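Netell Community Help > Workplace Automation > Rules and Good Practice

Two small arms sharing one sorting area: what should our written procedure cover?
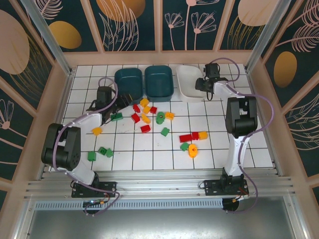 Our department operates a bench cell with two arms on a common front rail, used for sorting small building blocks into bins. We have been asked to put a written procedure in place before other sections are allowed to book the cell. The arms are light and slow, and the supplier's manual says very little about two of them working over the same floor. We have the following points to settle:

Is a separate risk assessment needed for each arm, or one for the cell?
May a member of staff reach in to pick up a block while one arm is paused and the other is still moving?
Who should be permitted to change the speed settings?

We would prefer replies from people who have had such a procedure accepted by their own safety office.

Asked in March by Orneo Section Office
2 replies

Reply from Kaplan Works Safety Desk (marked as helpful, 9 votes)

One assessment for the cell. It should treat each arm separately and then the two together, including contact between the arms, a dropped part, and a cable being caught during a long reach. The gripper and the parts being handled must be included. A light arm can still trap a finger.

On reaching in, our rule is that both arms are stopped and held stopped before a hand crosses the front rail. A pause in the program does not count as a stop. The emergency stop should act on both arms, and it must be within reach of the person standing at the front. We test it at the start of each booking and sign the sheet.

Speed settings are changed only by named persons, and the old and new values are written in the log. If the bins are moved or the task changes, the assessment is looked at again before work resumes. Please also check the law that applies where you are, as our procedure was written for our own site.

Reply from Stuvier User

We have a similar set up and only use one sheet for everything, it has been fine. Agree about the stop button. Also keep cables tied back and don't leave spare parts on the rail. Not sure about the speed question, ours is just left on the slow setting.

Was this page useful? Yes / No
Report a reply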